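How to Clean and Look After a Desk Mat

A desk mat takes more wear than most things in a home office. It sits under your wrists, your mug and your lunch, and it usually gets wiped only when something spills on it. Most mats can be cleaned at home in under half an hour of work, plus drying time. The method depends on what the mat is made of, so start there.

Work out which kind of mat you have

Look for a label on the underside or check the page where you bought it. If neither helps, put one drop of water on a corner and wait a minute.

If the drop sits on top as a bead, the mat has a coated or plastic surface. These include PVC, polyurethane ("vegan leather") and silicone mats. Follow Method A.

If the drop soaks in and leaves a dark spot, you have a cloth mat, usually polyester over a rubber base. Follow Method B.

Real leather also darkens when water touches it, but slowly. Wool felt may bead at first and then soak. Both are covered under Method C.

What you need

Dish soap, the plain kind without bleach or hand lotion in it
Two soft cloths, microfiber if you have them
A spray bottle
A soft brush, such as an old toothbrush or a nail brush
A dry bath towel
Rubbing alcohol, 70 percent, for ink on coated mats only
A lint roller for felt

Mix the cleaning solution in the spray bottle: two cups of lukewarm water and half a teaspoon of dish soap. More soap does not clean better. It leaves a film that picks up dust, and you will spend longer rinsing.
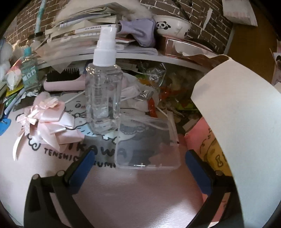 Printed mat with a slightly glossy surface. Test a corner first if yours has lettering or artwork.

Printed designs need a test before anything else. On some mats the ink lies under a clear layer and is hard to damage. On others it is on top and will come off on the cloth. Dampen a white cloth with the soap solution, rub a small printed area near the edge ten times, and look at the cloth. If there is any color on it, stay with plain water and light pressure, and skip the alcohol completely.

Method A: Coated and plastic mats

1. Take everything off the mat. Shake it over a trash can or the sink to get rid of crumbs.

2. Lay it flat again and spray the solution onto the cloth. Spraying the mat directly lets water run off the edge and under it.

3. Wipe in overlapping strokes from one side to the other. Go over the wrist area twice. Skin oil builds up there and makes the surface feel tacky.

4. For dried coffee or food, lay the damp cloth over the spot for five minutes, then wipe. Do not scrape with a ruler or a knife.

5. For ballpoint ink, put a little rubbing alcohol on a cotton swab and roll it over the mark. Change swabs as soon as one picks up ink. Wipe with plain water afterward.

6. Rinse by wiping with the second cloth, wrung out in clean water.

7. Dry with the towel, then lift the mat and dry the underside and the desk. Water trapped below a plastic mat can leave white marks on a varnished desk.

Method B: Cloth mats

1. Vacuum both sides with a brush attachment, or go over them with a lint roller.

2. Fill a sink or bathtub with a few inches of lukewarm water. Hot water can loosen the glue between the cloth and the rubber.

3. Add one teaspoon of dish soap and lay the mat in the water face up. Leave it for ten minutes.

4. Brush in small circles, working from the middle out. Press lightly at stitched edges, because the thread frays if you brush across it.

5. Drain and rinse under the tap until the water runs clear and there is no foam when you press the mat.

6. Roll the mat up in the bath towel and squeeze. Do not wring or twist it. A mat that has been twisted may never lie flat again.

7. Dry it flat on a rack, or over a shower rail with the cloth side out. Allow a full day. Keep it off radiators and out of the dryer.

Some cloth mats are sold as machine washable. If yours is, use a cold gentle cycle, put it in by itself, and still dry it in the air.

Method C: Leather and felt

Leather gets a barely damp cloth and no soap for everyday dust. Once or twice a year, use a leather cleaner made for furniture and follow it with conditioner. Blot spills right away and let the spot dry without heat.

Felt should be vacuumed or rolled. For a spill, press a dry cloth on it until no more liquid comes up, then dab with cold water. Rubbing felt mats the fibers together and leaves a shiny patch.

Clean the desk while the mat is off

Grit under a mat scratches the desk each time the mat shifts. Wipe the whole surface, including the strip against the wall.

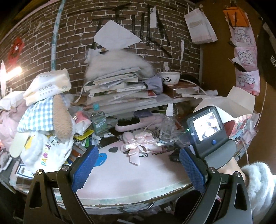 Put things back a few at a time. Heavy items such as lamps and monitor stands are better off the mat altogether, as they leave dents in soft plastic and foam. If a stand has to go on the mat, move it an inch or two every month.

Getting rid of curled edges

New mats often arrive rolled and the ends curl up. Roll the mat loosely in the opposite direction, hold it with a rubber band for an hour, then lay it flat with books on the corners overnight. A plastic mat relaxes faster in a warm room. You can also use a hair dryer on low, held a foot away and kept moving, but not on leather or on anything with surface printing.

How often to clean

Dust with a dry cloth once a week. Wipe a coated mat every two weeks and wash a cloth mat every two or three months, sooner if you eat at your desk. Replace a mat when the surface starts to flake or the backing crumbles.

Reader questions

Hamish Baxter asked about baby wipes. They are fine on most coated mats for a quick cleanup, but many contain lotion, so follow with a damp cloth.

Mei-kuen Lam has a white mat that has turned blue along one edge from denim. Dye transfer is hard to remove. Try a paste of baking soda and water on a soft cloth, very gently, in a hidden spot first. If it dulls the finish there, stop.

Last updated 21/10/2023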